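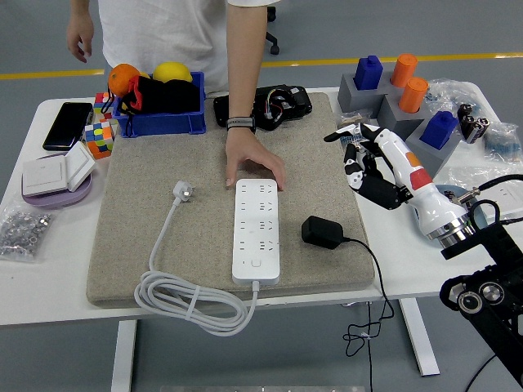 May 22, 2024

I have been putting off the cord drawer for most of a year. We moved into the place in Plimelton last August, and every cable, charger and adapter we own went into whichever box had room. When the boxes were unpacked it all went into the bottom drawer of the hall cabinet, and then the drawer stopped closing. This week I finally dealt with it.

The first thing I did was get everything out of the drawer and onto the floor. I don't recommend the floor. My knees were sore after ten minutes and I kept losing small adapters under the cabinet. A table is much better, and if it has something padded on it the heavier pieces don't scratch the top or make a racket when you set them down.

I sorted by what the thing does, and didn't worry about length or colour. Power strips and extension cords went in one pile. Adapters, the blocky kind with a thin cable coming off them, went in another. Phone and tablet cables made a third, and the last pile was for anything I couldn't name. That last pile was the biggest for the first hour and then it shrank quite a bit once I started walking around the house looking at the backs of things.

Power strips first, as they take up the most room. I like the long white kind with its own switch, and I like a thick cord on them. The trouble with a thick cord is that it doesn't want to coil small. I used to wrap it tightly around the body of the strip, corner to corner, and I've stopped doing that. It puts a sharp bend right where the cord goes into the housing, and on one of our old ones the outer layer had started to split at exactly that spot. That one went to recycling.

What I do now is make a wide oval, loops laid one on top of the other, a bit longer than my hand. I leave a short length free at the strip end so nothing is pulling on it, and a longer length free at the plug end. Then one tie around the middle of the coil. One is enough. If you put three on you will resent all of them the next time you need the cord in a hurry.

Thin cables are more annoying than thick ones. The cable on a laptop adapter will tangle by itself if you so much as turn your back. I tried winding them around my fingers, which looks tidy for a day and then springs out. I tried the over-under method that people who work in theatres use, and I can do it, but not with a cable that skinny. In the end I settled for loose loops and a small tie, and I hold the adapter up and let the whole lot hang first so the twists come out. Hanging it off the side of a table works fine. Give it a minute.

For ties I bought a roll of the hook and loop kind at the hardware store in Jurkthorpe. It cost 12 dollars and you cut it to whatever length you want. I have also been saving the little white ones that come on new appliances, and they are perfectly good for thin cables. They wear out if you twist them too often, but they're free.

Labels were my one real mistake. I wrote on masking tape with a ballpoint and folded it over the cord like a flag. It looked fine, and two days later half of them had peeled off in the drawer and stuck to each other. I redid them with proper fabric tape and a permanent marker. On the adapters I write straight on the block, on the flat side, with a paint pen. "Modem." "Old laptop." "Keyboard - the big one." The print on those things is so tiny that I can't read the voltage without taking a photo and zooming in, so I added that as well on the ones that had it.

I found three adapters marked Drultel, which was our internet company at the last address. I'm fairly sure they wanted those back. I called and was told to drop them off or forget about it, so they're in a bag by the front door.

My friend Chiharu Nakajima came over while the piles were still out. She grew up in Nagano and kept a couple of adapters from when she lived there, and she wanted to know if I had the one she lent me. I did. It was in the pile of things I couldn't name. She also took a phone cable I was about to throw out, for a phone I didn't think anyone still used.

As for where it all lives now, the drawer is for cables only. The power strips are in a shallow plastic bin on the shelf above, standing on their sides with the coils facing out. I can pull one without lifting the others. The adapters are in a shoebox, one layer deep, and when the shoebox is full something has to leave. I've put a second, smaller bin on the hall table for odds and ends that turn up around the house, and I'll go through it at the end of the month.

The drop-off for dead electronics here is at the transfer station on Range Road 233. They take cords, adapters and power strips at no charge, but you have to take batteries to a different counter and they close for lunch. I went at noon, so I sat in the car for a while.

Next is the shelf in the laundry room where the light bulbs are. I already know there are at least two kinds in there that don't fit anything we own.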